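Workshop tips: when the arm lets go

A small bench arm is handy for moving things about, but sooner or later it will drop something or refuse to move. Ours did both in April. Marion Cruickshank had set the Jivetti to lift parts off one shelf and on to another, and halfway through a run it stopped dead, held its load for a moment and then opened its fingers. The part hit the bench and rolled off. There was no harm done apart from a dent in the lino, but it took us most of an afternoon to find the cause.

The fault was in the air line. A push fitting behind the base had worked half out, so the grip pressure sagged whenever the arm reached to full stretch. The controller saw low pressure, stopped the motors and shut the air off. With no air, a spring-open gripper opens.

Check these before you blame the program:

Push every air fitting fully home, then tug it. A good one does not move.
Run the arm to its furthest reach by hand, with the power off, and watch the hoses. If one goes tight, it needs more slack.
Look at the pressure gauge with the arm moving. A reading taken at rest will tell you very little.
Wipe the finger pads with a damp cloth and let them dry. Dust makes a weak grip weaker.

Practise on something soft while you are putting things right. A low stand with a board on top makes a decent shelf for this, and round padded shapes will survive a fall. Leave the bench in front of it clear – anything you put down there is something the arm can hit.
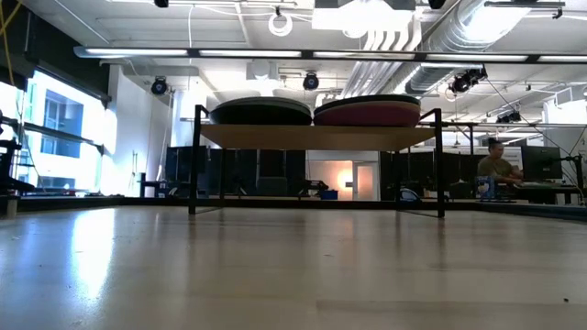
Should I catch a part if I see it slipping?

Let it fall. The arm may still be live, and a hand under the gripper is in the worst place if it starts again. Press the stop button, wait for the arm to settle, and pick the part up afterwards.

Do not clear the fault and restart straight away, either. Ji-hoon Seol did that on the second stop and the arm carried on from where it had left off, with nothing in its grip, and knocked the shelf sideways. Send it back to its home position first, at slow speed, with one hand near the stop button.

If the gripper is the spring-open sort, ask the supplier whether a spring-closed one will fit. It keeps hold when the air goes. It can also keep hold of a sleeve, so roll yours up.

We now test the fittings every 100 runs and write it on the card by the compressor. Replacement seals for ours come from the counter at Detstead, in packs of 9.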